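Okay, long post about Nedley College's office hours, because I sat in on the open forum last night and my brain is still buzzing.

Quick background if you don't live here: the college wants to move all faculty office hours out of individual offices and into shared rooms in the Clellik building, with booking through a thing called Flirnby. It would start in January and cover all 3335 students.

The student paper surveyed people and got 598 replies, and I was so surprised! About 500 said they had never once booked a visit ahead of time. They just walk by and knock if the door is open (which is exactly how I got through chemistry, bless that open door).

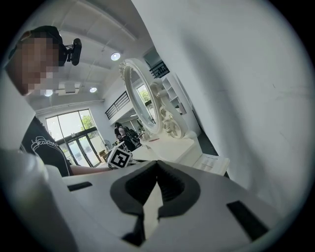 Professors at the forum were split, and I could see both sides. The ones in Sarmiento Hall have tiny offices up three flights of stairs, and a shared room would be so much kinder to anyone with bad knees. Still, what they pick needs some character. Give me ceiling beams and windows like these and I'd happily sit and wait my turn with a book. A row of gray cubicles, no thank you.

My one real worry is privacy. First-year students sometimes come in to talk about failing a class, or about money, or about going home, and I can't picture doing that with six other conversations going on.

The dean said comments stay open until 5 p.m. tomorrow, and so far they have 80. Please send one in, even if it's two lines! I'm writing mine tonight after dinner and it will, I'm sorry to say, be longer than this.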